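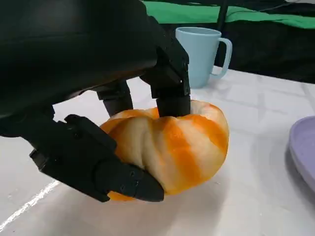 工房ノート 10月 かぼちゃの煮汁で染める話

先月からの続き。ウールの草木染め、今月はかぼちゃの皮でいってみることにした。玉ねぎの皮は飽きた!

糸はErano の生成りを100グラム、前の晩からぬるま湯につけておいた。皮は細かく刻んで水2000ccでことこと煮る。台所じゅう甘い匂いになって、途中でおなかがすいて困った(煮汁は飲んでません)。色はまあ、薄い。薄いけど好きな黄色かも。

媒染はミョウバンで、分量は糸の重さの7パーセント。前に書いたメモだと3パーセントになっていて、どっちが正しいのか自分でもわからない。多いほうでやった。Ambridge の鍋は底が焦げやすいので次は弱火で、と前回も書いてある気がする。

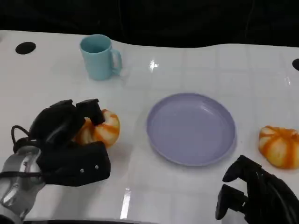
最終更新:10月 午後4時すぎ

追記。乾いたら思ったより灰色がかってきた。Mikkelsen の糸の切れ端も一緒に入れておいたら、そっちのほうがずっときれいに染まっていて、ちょっとくやしい。撚りがゆるいせいかなあ。それとも洗いが足りなかったのか、Erano は脂がけっこう残る糸なので、

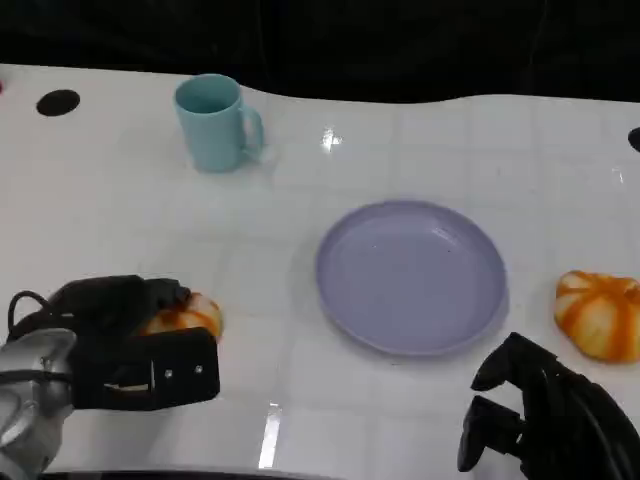
次は先に中性洗剤でちゃんと洗ってからやり直すつもり。面倒だけど、ここをさぼるとむらになるのはもう身にしみている。

鉄媒染も小さいかせで試した。こっちはオリーブっぽい渋い色で、かなり気に入った。帽子にしたい! ただ手ざわりが少しごわつくので、つける時間は約半分でいいと思う。

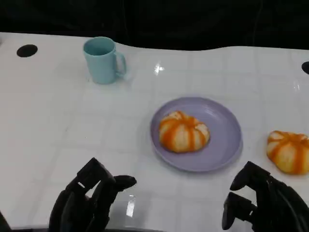 水色のマグと白い台

残りの煮汁は瓶に入れて冷蔵庫。Dustis のラベルシールが切れているので買うこと。あと、ゴム手袋も。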